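The Patient Business of Telling a Gripper Where It Is

By the time I got to the Clorgate building in July, the people there had stopped talking about robots almost entirely. They talked about clocks. They talked about lenses, and about a square of black and white printed so small you could hide it under a postage stamp, and they talked about these things over sandwiches with the kind of affection other people save for baseball. I had come to write about machines that learn chores, and I went home with a notebook full of software, which I have come to think was the better bargain!

The project is called Ikasix, and what it makes is a set of programs that sit between a person's hands and a robot's arm. Somebody picks up a gripper, a real one with two jaws, and does a small job with it at a table. The camera mounted on the gripper records the whole thing. Later on, the software has to work out from that recording where the gripper was at each moment, which way it was pointing and how far open its jaws were, and then hand all of it over in a form that a robot arm can learn from. It sounds simple when you say it quickly. I was told, kindly, that everybody says it quickly at first.

The position part is the hardest. There is nothing on the ceiling keeping watch, so the software finds its way by picking out bits of the room that stay put and following them from one picture to the next - the corner of a letter, the edge of a table, a fold in a curtain. Plain surfaces are a misery. An early version of the tracker, tried out in a lovely clean room with nothing on the walls, lost its place so often that the programmers took to calling the place the Desert, and they still do, even though it's a storeroom now. (I was shown it. It has very nice shelves.)

The jaws are a friendlier problem. Each finger carries one of those little printed squares, and each square has its own pattern, so the program can tell left from right without any fuss. It measures the distance between the two and works out the opening. When I asked what happens if a square gets covered up, I was given a long and cheerful answer involving the last good reading, a guess, and a flag that tells everyone downstream not to trust the guess too much.
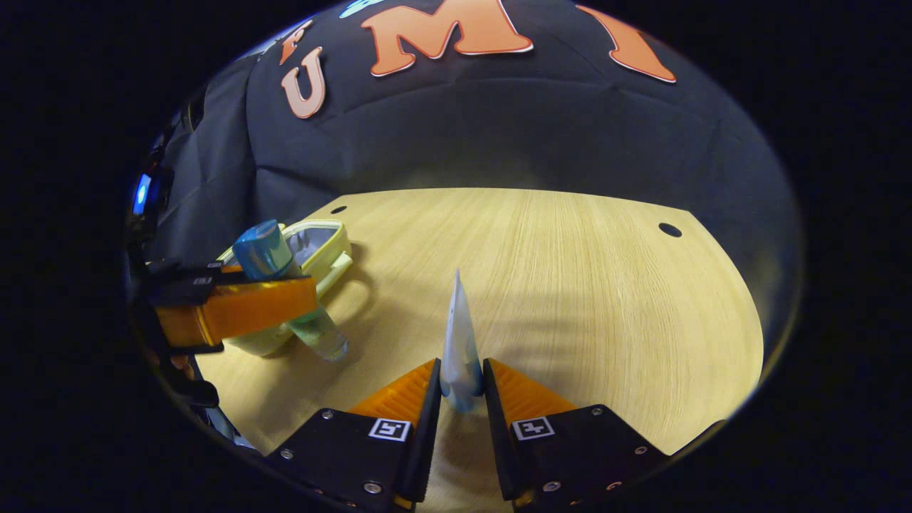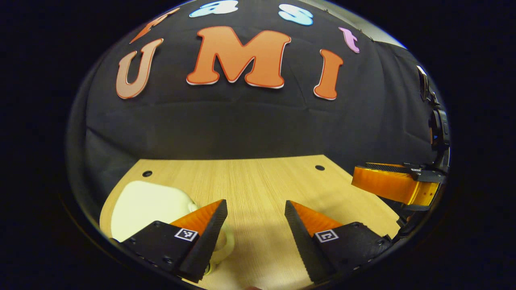 Two views from the gripper's own camera at the lettered backdrop: the jaws closed on a slim white piece, and the jaws wide open. The printed square on each finger gives the software its measurement.

You will have noticed how the world bends in those pictures. A very wide lens takes in a great deal of the room, and that helps the tracker enormously, but it pays for the view by stretching everything near the rim. A straight table comes out with curving sides. So before any measuring is done, the program needs a model of the lens, and making that model is a job called calibration, and calibration, I am sorry to say, is dull. You wave a printed board in front of the camera for a while and then a number comes out. If the number is bad, you wave it again.

The tool that decides whether a recording is any good goes by the name of Tromstead, and I grew fond of it. It started life as a script somebody wrote in an afternoon, and it has been growing side rooms ever since, like an old farmhouse. It reads each recording, checks that the track never jumps, checks that both squares were seen often enough, and then sorts the lot into keep, look again and throw away. On the day I visited it had 457 recordings in its queue. The programmer minding it opened 10 of the rejected ones, just to be sure, and agreed with the machine on all but one. That one led to a discussion that lasted well past lunch.

Then there are the clocks. When two grippers are used together, each camera keeps its own time, and clocks drift apart the way neighbors do. The component that lines them up is known as Weerakoon, and it is the part of the code that new arrivals are asked not to touch until they have read it through twice. I tried reading it myself, with a cup of coffee and the best intentions, and I made it to line 100.

I did ask when they thought it would all be finished. There was a pause, and then someone turned a screen around to show me a plot of jaw openings, a wavering blue line with one odd little dip in it, and asked whether I thought the dip looked real.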